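Recording box placements with the hand-held gripper

Cistbridge bench notes, page 3

These steps cover teaching the tray task by hand, with no arm attached. You do the movement yourself with the gripper and the arm learns from the recordings later. Plan for 180 takes per box type.

1. Set the tray on the table and press the yellow insert flat inside it.

2. Switch on the gripper and start a new session. Name it after the box, then your initials.

3. Hold the gripper still over the tray until the tracking settles. If it drifts, start again – a bad start spoils the whole take.

4. Open the fingers fully before you move in. Come down at a slight angle and close slowly until both pads touch the box.

5. Move at half your normal speed. Keep your wrist loose and don't correct yourself halfway. Small fumbles are fine to keep, drops are not.

6. Let go, lift straight up and stop the recording.

7. Change the starting angle of the box before the next take. In May we left it square for a whole batch and the Drondura arm could do nothing else.

If two people are recording at the same table, agree who goes first and keep your cables apart.

Delete failed takes the same day.

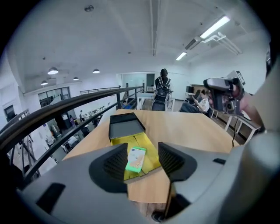 Ainhoa Ibarra: On step 4, I get cleaner takes if I pause for a second after the pads close, before lifting. Otherwise the trained arm tends to pull away too early.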